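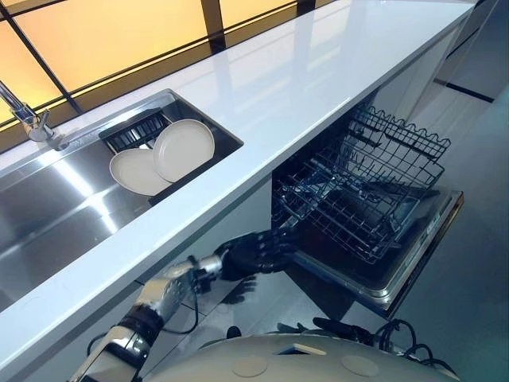 Two plates in the sink rack, dishwasher open. The short walk between the two is where most loading habits start.

The Order of the Rack

Loading a dishwasher is a small job that gets done badly in a lot of kitchens. The machine is blamed, then the detergent, and after that people go back to washing everything by hand first. The usual cause is the way the dishes went in.

Over two weeks in July I loaded mine three ways and kept notes. My machine is a built-in model to the right of the sink, in an apartment in Flurberg with one long counter and not much else. I cook most nights and own more bowls than plates.

The first way was no way at all. Things went in as they came off the table. Plates ended up facing each other, spoons nested in spoons, and a mixing bowl usually landed flat over something smaller. By the end of the week I was rewashing something after every load, mostly forks.

The second way was to fill from the back. This one is worth keeping even if you ignore the rest of this article. Pull the rack all the way out before you pick up a dish. Put the first plate at the far end and work toward yourself. You can see what you are doing, and you are not reaching over wet rims to find a gap.

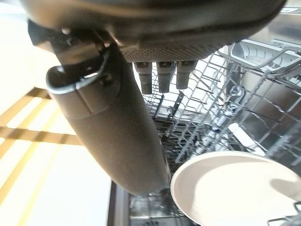

Flatware takes more thought than people give it. Forks and spoons should be mixed in each section of the basket so they don't stack together. Knives go in point down. If the basket on your machine can be moved, try it in another spot for a few days. Mine was in the way of the larger plates for 2 years before I shifted it, and I had assumed it had only one place to go.

The third way was to sort at the sink. I scraped the plates and stood them in a drying rack in the basin until dinner was over, then loaded everything at once by size. It takes an extra minute. It also keeps the counter clear while you cook, and in a kitchen like mine that matters more than the minute.

Scraping is enough for most food. Egg, oatmeal and melted cheese are the exceptions, and those get a quick soak. I stopped rinsing everything else and saw no difference. 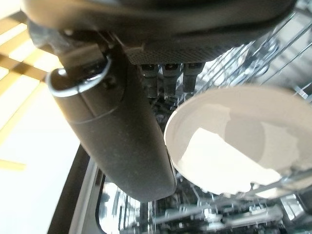 Bowls are the hardest thing to place. A plate stands between two rows of tines and stays there. A bowl wants to roll, and a deep one covers the space of two plates. Tilt it so the inside faces the middle of the machine and the water can run out of it. Leave a gap before the next one, wide enough for a finger. If a bowl will only fit lying open side up, leave it for the next load or wash it by hand.

My everyday bowls are from Dobson, a housewares store on the east side of town, and they have a wide rim that catches on narrow tines. I now take one to the store when I shop for dishes and check new ones against it. A set of four from Mekport went back for being too deep.

Wooden spoons, good knives and anything with a glued handle stay out. So does the cast iron. Check the filter once a month, and check that the spray arm turns freely before you close the door.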